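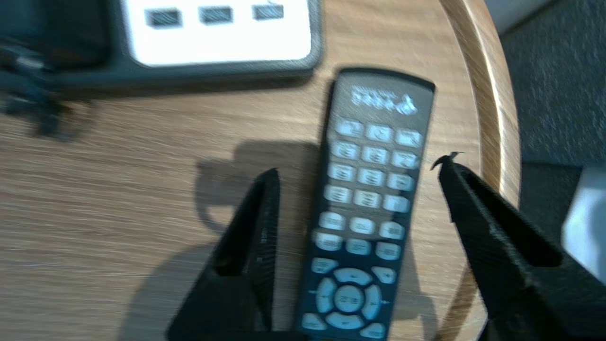
A Success Label Needs a Written Definition

Most labs that collect manipulation data have a rule for force limits and a rule for emergency stops. Few have a rule for what counts as a grasp. The second gap costs more than people think.

Take a remote control lying between two open fingers. The fingers are on either side of it and have not closed. One annotator marks the start of the grasp at this point. Another waits for contact, and a third waits until the object leaves the table. All three are reasonable, and a policy trained on the mixture learns a closing point that belongs to none of them.

At Sonuvus we reviewed 1617 pick episodes last May under a two-page protocol written by Rory Mackay. The protocol defines three events: alignment, contact and lift. Each gets its own timestamp. Alignment means the object lies between the fingers with a gap remaining. Contact is read from gripper current. If the current log is missing, the field stays blank and the annotator does not guess from video.

The usual objection is cost. Sendberg, which labels in batches of 1000, stamps a single event per episode and argues that downstream filtering will remove the noise. Filtering removes outliers. It does not remove a steady disagreement between two shifts of annotators — that passes straight through.

I would add two requirements. Blurred wrist-camera images should stay in the set with a blur flag, because deployed arms move and their cameras blur too. And clutter should be recorded as found. A cable on the table is part of the operating condition, and a team that clears every surface before recording should say so in the data sheet.

Halliday already publishes its event definitions with each release. Revham does so on request. A buyer should ask for the definitions before asking for the episode count, and should refuse delivery without them.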